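Section 3. Preparing and Clearing the Work Surface

3.1 Purpose

This section sets out how a work surface is to be prepared before a session and cleared after it. It applies to all benches and tables in the Werstead and Skallham rooms. Persons using a surface for the first time should read the whole section before placing any item on it.

3.2 Before placing items

1. Remove all items left from the previous session and return them to their assigned shelf. Items without a shelf label go in the holding bin by the door.

2. Wipe the surface with a damp cloth, working from the back edge toward the front. Use plain water or the diluted cleaner supplied in the room. Do not use solvent or scouring powder.

3. Allow the surface to dry fully. Paper labels and tape will not hold on a damp surface.

4. Check the surface for chips, raised edges, and old adhesive. Report any damage to Hauwa Danladi before continuing.

Note: Pale surfaces show marks quickly. A light mark that remains after two wipes may be left for the monthly cleaning.

3.3 Placing molded plastic items

5. Inspect each item before setting it down. Look closely at rims, lobes, and recesses, where dust tends to collect, and clean these areas with a soft, dry brush.

6. Set the item down on its broadest side. It must rest without rocking. 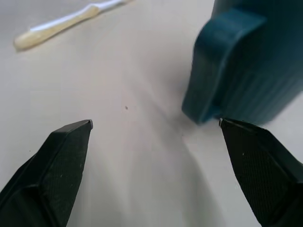 7. Keep large items toward the back of the surface and leave the center clear for the work itself. Smaller items may be placed at either side – never stacked on top of a larger one.

8. Turn any projecting part away from the front edge, so that sleeves and cords do not catch on it.

Caution: Do not slide a plastic item across the surface. Grit trapped underneath will scratch both. Lift the item with two hands and set it down again.

3.4 Clearing the surface

9. Lift items off one at a time, beginning with the smallest.

10. Wipe the surface as described in step 2.

11. Enter the session in the room log, with the surface number and your initials. Surface 42 is recorded on its own sheet, kept with Anong Pongsiri.

Note: Items needed again the same day may remain in place if a "Hold" card is set beside them. Cards are not valid overnight.

3.5 Revision

This section was last revised on 2/16/23 and will be reviewed in April. Proposed corrections should be sent in writing to Mihret Chala.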